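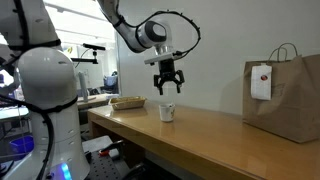

Fistel support wrote back to say that paper cups are the hardest thing we could have picked to begin with, and would we mind trying the soft grip setting again with the speed turned right down before they booked anyone in to look at it.

Posted by the Kivumach workshop desk
19 March 2026
14 comments | 5 shares

Ticket subject: Miranda two-arm kit, gripper squeezing paper cups out of shape after a pause
Status: open, waiting on us

Thank you for the quick answer, and for being so patient with our first message, which I know went on a bit. I'll try to keep this one in better order, though I make no promises!

We did try the soft grip again, as you asked. With the speed turned down to the lowest step the arm is lovely to watch. It comes down over the cup, the fingers close, up it goes and across to the tray, and you'd be happy to be handed a drink by it. The trouble only comes when we leave the kit sitting for a while between runs (the length of a tea break is plenty) and then press resume. The first pick after that is much too firm and the cup goes oval. The second pick is fine, and so is every one after it until we stop for another break.

So it does look to us as if the soft setting is being forgotten during the pause and then remembered again. I may be quite wrong about that, and you will know far better than we do, but it's the only pattern we can find.

What we have tried so far

Restarting the whole kit from the main switch. The first pick was too firm, then all was well, the same as after a pause.

Swapping to a fresh sleeve of cups from our other supplier, which are a bit stiffer. They creased a little less, and I wouldn't call it a cure.

Moving the cup to a different spot on the table. No change. We put it back near the front, where the downward reach is the most comfortable.

Checking the wrist cable. Your note said a cable pulled tight at the wrist can give odd readings, so we went over that with some care. There is a good wide loop on ours, with the small black clips holding it at intervals, and it stayed slack through the whole movement when we ran it slowly. I've left the clips exactly where your fitter put them.

Saving the soft grip under a new name and loading it from there. I had great hopes of this one. It behaved itself for the rest of the afternoon and I very nearly wrote to close the ticket, and then next morning the first cup was squashed as before.

What we haven't tried

The update you mentioned, 3 versions on from ours. I would dearly like to put it on, but the page says saved positions may need to be taught again, and we spent the best part of September teaching them. Could you tell me whether "may" means ours will? If there's a way to save the positions somewhere safe first, I'd be glad of the steps written out in plain words, and then I can get on with it.

Your colleague also suggested a dummy pick on empty air after each pause, to use up the firm one. It does work, I'll give you that, and we have been doing it in the meantime. I can't really leave it in for customers, though. The counter at Zirnska is due to have the same kit, and people waiting for their order there will wonder what on earth it's grabbing at.

Added later the same day

I ran it again after lunch with the log switched on. The grip force reads correctly on the screen at the moment I press resume, so the number shown is the soft one, and yet the cup still came up squashed. Perhaps the screen knows and the gripper doesn't? I have sent the log through the upload page. It is rather large and the page gave me an error the first time, so do shout if it hasn't reached you.

We are down to our last 200 cups, by the way, and I'd like to keep most of those back for the trial at Zirnska, so if there are more tests to run it would help to have them all in one go. I don't mind a long list.

I should say, too, that apart from this we're very pleased with Miranda. The two arms keep politely out of each other's way, the teaching screen is easy to follow once you've found the back button, and the handover notes from Fistel were far better than the ones we had with our old kit. I'd hate for this ticket to read as one long grumble.

Best time to ring is before ten, when the workshop is quiet. After that please write, and I'll answer the same day.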